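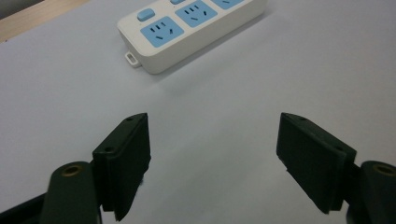

Most budgets for a first robot cell begin with the arm, and most of them run over on everything else. When Grumen, a contract packer in Tradalville, priced its first cell in April, the arm took up one line of the request and the remaining costs took up 22. Several of those lines were small enough to be left out of the first draft. Fingers were one, along with the screws and threaded inserts that hold the pads to their mounts. Power at the bench was another. A white power strip with blue socket panels, set down on a tabletop, costs very little, but it still has to be specified: plug pattern, load, and whether it will be screwed down by its mounting tab or left to move.

The company's planning sheet now separates purchases by how long they last. The arm, controller and base are written off over 7 years. Finger pads are treated as supplies and bought in sets, with 6 sets on the shelf at startup. Pads are cheap. A stopped line is not, and the supplier, Berhe, ships replacements only twice a month.

Floor work came next. The Clarnonness building, where the cell was to go, had outlets on one wall only, and moving a circuit meant an electrician, a permit and a wait. The first quote allowed nothing for this. The revised one set aside 13 percent of the total for electrical work, guarding and tables, and held that money apart from the equipment fund so that a late upgrade to the arm could not absorb it.

Training data and setup time were the hardest items to price. Grumen asked each bidder to state hours per new part - handling trials included - and to say who would supply the labor. Two bids came back with the field blank. Both were returned for completion before any prices were compared.

The order went in with one option still open, a second set of mounts, to be decided after the acceptance run.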